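Can a machine clear the table yet? Bastian Buschmann says ask again later

May 5, 2019

Bastian Buschmann has been trying to get a robot arm to tidy a room for three years. Most of that time the room has existed only inside a computer. He works at Kleinschmidt, a small automation firm in Wirnedstead, and the project he runs there is called Cloris.

"People see the name and think it is a product," he said. "It is a piece of software that makes mistakes, and we write the mistakes down."

Cloris controls a simulated arm with a two-finger gripper. It gets a rendered room, a list of chores and a time limit. The chores are the ones anybody would name: put the bowl away, pick up what fell on the floor, wipe the counter, close the window. There are 22 of them on the current list. Buschmann says the software can be trusted with two.

He would not call either one useful. One is moving a box with flat sides from one open spot to another. The other is pushing a drawer shut.
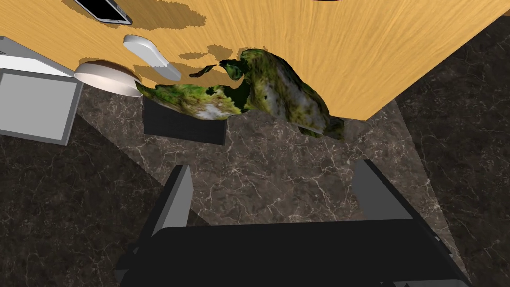

The gripper at the edge of the simulated tabletop, with a phone, a bowl and other objects on the wood.

The table is where most of the trouble starts. A person clearing a table decides what to pick up first without thinking about it. The software has to be told, or has to learn, that a thing hanging over the edge is more urgent than a thing in the middle. It also has to work out where one object stops and the next begins.

"A bowl is fine if it is alone," Buschmann said. "You put something soft-looking next to it, with a busy pattern, and now the program thinks it is all one object. Or it thinks it is five. Then it reaches for a spot where there is only a color change."

I asked why the team doesn't use simpler objects. He said they did for the first year and the results looked very good. Then they took the program to a customer's stockroom in Floltwood, where it was supposed to sort returned goods into bins. It ran for one morning.

"Bernd turned it off before lunch," he said. "He was right to."

Bernd Strobel manages that stockroom, and I called him afterward. He remembers the morning without much feeling about it. The arm handled cartons well enough, he said, but returned goods are mostly things that have come out of their cartons.

"I have people who can do 384 returns in a shift," Strobel said. "They are talking the whole time. The arm did one thing, stopped, and then it looked at the next thing for a while. I can't schedule around that."

Would he try it again? "If they bring it back and it keeps going, sure. I don't need it to be fast. I need it not to stop."
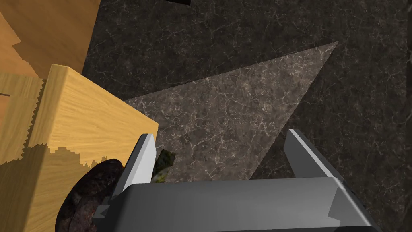 Fingers open over the marble, with small dark objects lying close to the wooden block.

Small items on the floor are harder than Buschmann expected. The fingers have to come down flat and close without hitting whatever is beside the item, and the body of the gripper takes up a lot of space. Shadows are a problem too. The software has treated a shadow edge as the side of a solid thing and steered around it.

"In a real kitchen the light moves all day," he said. "So we move it in the simulation as well. That cost us about half of our good scores, and I think those scores were false anyway." 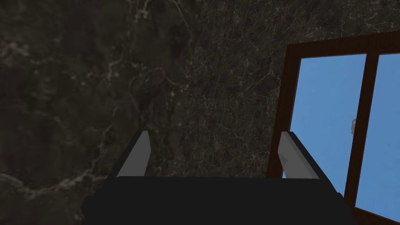 Windows are on the chore list because a housing company asked for them, and Buschmann now regrets saying yes. Closing one sounds like a single motion, but the program has to find the handle, choose a side to approach from, grip, turn and push, and any of those can go wrong. The latch on the simulated window is a small grey fitting up against the dark wood between two blue panes, and the fingers are wide by comparison. He said the program often gets the arm near the window and then holds it there with the fingers open. As of this spring it had not completed the chore in a test that he was willing to count.

The next round of tests is set for June. The team will drop the time limit to see which chores fail for lack of time and which would fail regardless. Buschmann expects most to be the second kind.

I asked him what he would say to someone hoping to buy a machine that clears up after dinner.

"Buy a dishwasher," he said. "You will still have to load it."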